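Caring for Indoor Footwear: Cleaning, Shaping and Storage

Visovstead Household Guides

Print this page | E-mail this page

Last reviewed May 29, 2025

This guide sets out the recommended method for cleaning and storing soft and moulded indoor footwear at home. It applies to slippers, clogs and slip-on shoes worn mainly inside the house. It does not cover leather dress shoes, work boots or orthopaedic footwear, which should be cared for as directed by the supplier.

Before you begin

Check the inside of the heel, the sole and the tongue, if there is one, for a care label. Where a label is present, its instructions take precedence over this guide. Where no label can be found, treat the footwear as hand wash only.

You will need:

A basin or laundry tub
Mild liquid soap
A soft brush, such as an old toothbrush
Two clean towels
Plain white paper or a spare cotton cloth for stuffing
A flat surface that can be wiped down

Do not use bleach, solvent or abrasive powder. Coloured footwear should be tested first on a small area beneath the heel. Dab on a little soapy water, leave it for two minutes and blot with a white cloth. If colour transfers to the cloth, clean the item with a barely damp cloth only.

Removing dry dirt

Take the footwear outdoors and tap the soles together. Remove any insoles that lift out freely; glued insoles should stay in place. Brush along the seam where the upper meets the sole, working from the toe to the heel. Grit caught in the tread can be eased out with a wooden skewer.

Washing

Fill the basin with lukewarm water to a depth of 2 centimetres and add a small amount of soap. Dip the brush, shake off the excess and clean the outside in short strokes. Wipe the lining with a well-wrung cloth. Moulded foam and rubber styles may be rinsed under the tap, but fabric styles should be rinsed by wiping with clean water until no suds remain.

Press out water with a towel. Wringing or twisting may distort the sole, and the damage is difficult to reverse.

Restoring the shape

Slippers that have been stored under other items often become flattened across the instep. The best time to correct this is immediately after washing, while the material is still pliable. Lay the slipper lengthwise on a clean tabletop and support it at both ends, holding the toe and the heel.

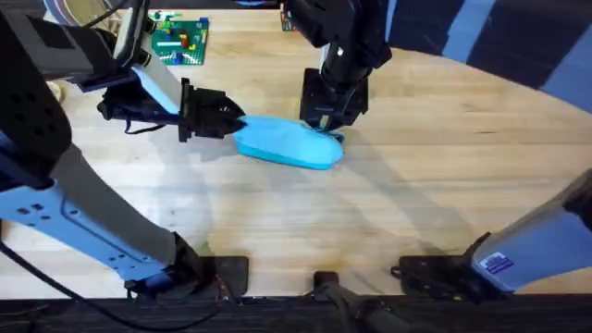
Keep the pressure light and even. If the sole has curled, ease it down gradually and hold it for 30 seconds, then release and check the result. Repeat as necessary. Once the outline is satisfactory, fill the toe with crumpled paper and continue towards the heel, adding only enough to support the upper. Printed newspaper should be avoided in pale footwear.

Drying

Stand the pair in an airy place out of direct sun. Allow at least 16 hours for fabric linings, and change the paper once it feels damp. Heaters, clothes dryers and hair dryers are unsuitable, particularly for foam, which can shrink or harden. Wipe the tabletop when you have finished.

Storage

Footwear in regular use should be kept on an open rack near the door. Pairs put away for the season should be completely dry, lightly stuffed and laid side by side in a ventilated box. Do not stack heavy items on top. Readers who bring out winter slippers in December may wish to label the box with the size and the name of the wearer.

The Umel shelf plan, available from the Visovstead office, shows a simple rack with a spacing of 11 centimetres between shelves. This suits most low slippers. Ankle-height styles require a greater clearance.

When to replace

Discard footwear if the sole has split, the tread has worn smooth or the heel no longer sits flat on the floor. Loose soles present a tripping hazard, especially on stairs. Check with your local council before placing rubber or foam items in a recycling bin.

Related guides: Washing Household Textiles; Organising a Small Entryway

Print this page | E-mail this page

This site uses cookies to remember your preferences. By continuing to browse, you agree to our use of cookies. Accept | Manage settings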